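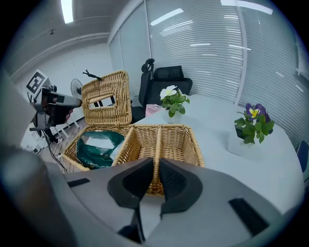 Figure 4.1. A hand-held gripper at an open wicker basket. The fingers are the part everyone remembers to budget for.

Filed under: Textbooks > Automation Planning > Chapter 4

Chapter 4
What the Quote Leaves Out

Marlene Eichhorn once bought a robot arm for 17 percent under budget and was congratulated for it in front of the whole plant. By February she had spent the savings, then the contingency, then a slice of the money set aside for repainting the loading dock. The arm itself was fine. It did everything the brochure claimed. The trouble was that she had bought an arm, and what the plant needed was a packing station.

This chapter covers the distance between those two purchases. Chapter 3 asked whether a task was worth automating at all. We will assume you answered yes, or that somebody above you answered it on your behalf, and that you now have a blank spreadsheet and a vendor who calls before lunch.

Look again at Figure 4.1 with a buyer's eye. The basket has a hinged lid, a woven divider, and a crumpled plastic bag in one compartment. Each of these is a line in your budget, although none will appear on the quote. A lid has to be opened, and it has to stay open. A divider shrinks the space the fingers have to work in. A crumpled bag has no fixed shape, and a vendor's demo will nearly always feature a nice firm box.

Zoriana Savchuk, who ran purchasing at Soltwood for many years, kept a rule for this. She would not read a price until the vendor had handled her own goods, in her own packaging, on her own table. Vendors found this tiresome. One of them, Gornard, sent a polite letter explaining that its demonstration objects were "representative." She mailed back a bag of dried apricots and asked for a video.

4.1 The price and the cost

The price is what the vendor charges. The cost is what leaves your account before the equipment does useful work, plus what keeps leaving afterward. Beginners treat the second number as the first number with tax added.

For planning purposes, sort your costs into purchase, setup, and upkeep. Purchase includes the arm, the gripper, and the controller. It also includes cameras, stands, and cable, which are cheap one at a time and are never bought one at a time. Setup includes floor space, guarding, programming, and training, along with the hours of the people who stop doing their regular jobs to help. Upkeep includes finger pads, software fees, and service visits. The Solano worksheet at the end of this chapter has a row for each, and a blank row at the bottom that you will need.

Finger pads deserve a word. A pad is a consumable, like a printer cartridge, and is sold in the same spirit. In our Hrynyshyn case study, a set lasts 1000 picks on woven goods, and the plant's first order was for 2 sets. Hanna Hnatiuk, the shift lead, worked out how long that would last during a coffee break and was not thanked for it.

4.2 Planning for the table you have

Proposals tend to show equipment in an empty white room. Your room has chairs in it. It may have flowerpots. Before you ask for a quote, walk the space with a tape measure and write down whatever is there, including things you fully intend to move — you will be surprised how many have owners.

Then decide who pays for the moving. Settle this in writing, and do it before the purchase order is signed.

91 shares · 17 comments

Get new chapters by email. You can unsubscribe at any time.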